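Ticket 1415 - Jotance bench kit, trial unit
Subject: Arm stops short when reaching for the memory module
Opened by: Sabina Rusnák
Status: Waiting on customer

Sabina Rusnák wrote:
Hello again, and thank you for being so patient with us last time! We're still very fond of the kit and would like to keep it past the trial, but the desktop teardown routine keeps pausing with message 78 when the gripper heads for the memory holder. The square metal part doesn't seem to bother it at all. I restarted the controller twice and got the same message each time.

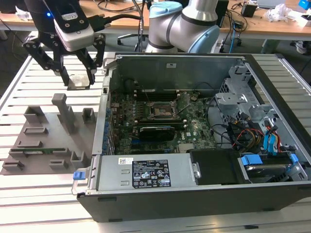 Gripper holding the square metal part, PC open on its side next to the fixture plate.

Arwel Yorath, Jotance support, wrote:
Hi Sabina, lovely to hear from you, and please don't worry about the restarts, they do no harm. Message 78 means the arm's taught position and the fixture position don't agree. My guess is that the plate was nudged at some point - it happens to all of us - so could you bring the gripper in low over the plate and send me the wrist view?

Sabina Rusnák wrote:
Of course! The processor and the memory module are both in their holders.

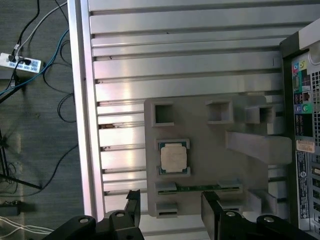
Next steps (Arwel)
Thank you, that view is just what I wanted. Please check that the plate is tight on the table, then run "Teach fixture" from the setup menu and try the memory pick at slow speed. If 78 comes back, export the log and attach it to this ticket, and I'll go through it with Nandini Raju.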